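Refinishing a dark wood floor - oil or lacquer?

grønli_gal
Posted 12/2/22
Hello all! We've finally pulled up the carpet in the front room and there's a lovely old floor hiding underneath, nearly black in places. I am ridiculously excited. My neighbour swears by Drukon hard oil, my brother says lacquer it and forget it. The room is used every day and gets full sun in June. What would you do?

tenonandtea
Oil, oil, oil! I did our hall with Drukon and I still stop to admire it when I come in with the shopping. Two thin coats, buffed in with an old cotton sheet, and when the dog scratches it I rub a bit more in and the mark melts away. You can't do that with lacquer - you end up sanding the whole room.

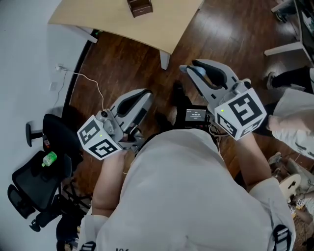 The other thing I love is the colour. Lacquer sits on top and goes a bit glassy, whereas oil makes dark boards look deep and warm. Do a test patch behind the door first, though, as it can darken more than you expect.

Pellow52
Sorry, can't agree. I've had Starnetti satin lacquer down for years with three children and it's been mopped more times than I care to remember. Oil is gorgeous for the first winter and then you're on your knees every spring feeding it. Satin doesn't look glassy either, that's gloss you're thinking of.

tenonandtea
Fair point on the satin, I've only lived with gloss. But I like being on my knees every spring! It takes me one afternoon with the radio on.

Illatar_Joe
Whichever you pick, get the old wax off first. I skipped that and my lacquer peeled like sunburn by the window. White spirit, plenty of rags, windows open, and lay the rags flat outside to dry. Oily ones can catch fire if you bin them in a heap.

Pellow52
Seconded on the rags. And don't start with 40 grit unless the boards are really rough, you'll be chasing scratches for days.

grønli_gal
You are all brilliant, thank you! Test patches of both going down behind the door this weekend. Ingvild Lindholm at the tool hire place has put a sander aside for me too. Does anyone know if I need to fill the gaps before or after sanding?

tenonandtea
After the first pass - mix the fine dust with filler and the colour will match beautifully.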